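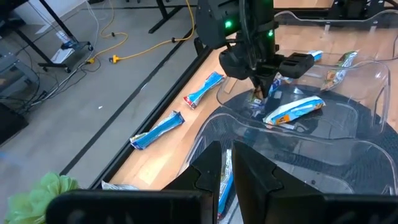

2022-09-06
By Shahab Soltani

Wendy Cropper has a budget of two arms for the packing room at Skirby, and she has spent since May deciding what must be bought with them. "The arm is the price everybody asks me," she says. "Then I show them the rest of the list."

The rest of the list has 13 lines. Grippers are there, and spare fingers, and cables, and also the plain clear bins which the snack bars and crisp packets go into. She wants clear bins because a person can check from the side what is lying on the bottom.

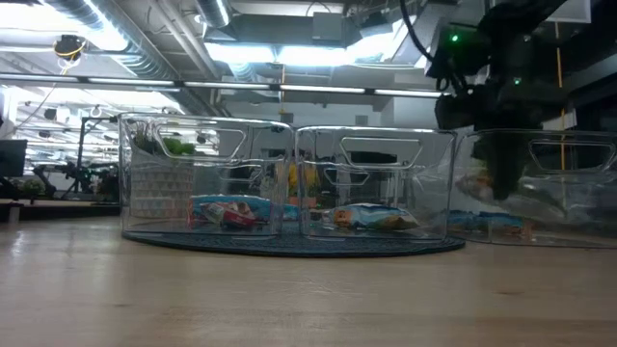 Joanne Wragg would rather see the money go on a longer service contract, and she wrote so in the margin of the first plan: bins can be bought any week, an engineer cannot. Cropper kept the note. The contract is now line two.

She had quotations from Divdale and from Ivex. Divdale was cheaper by 147 pounds for each arm, but delivery was eight weeks longer - "and in eight weeks I pay rent for a room that waits", she says.
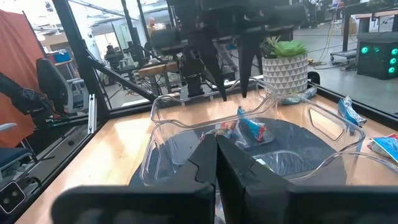 For small wrapped goods she also advises keeping some money for wrong guesses. Foil slides, and a finger that holds a bar well may do badly with a bag. "I don't know yet which fingers we will use in one year," she says. "So I did not order many of one kind." The order goes to Ivex when Ebenezer Eshun has signed it.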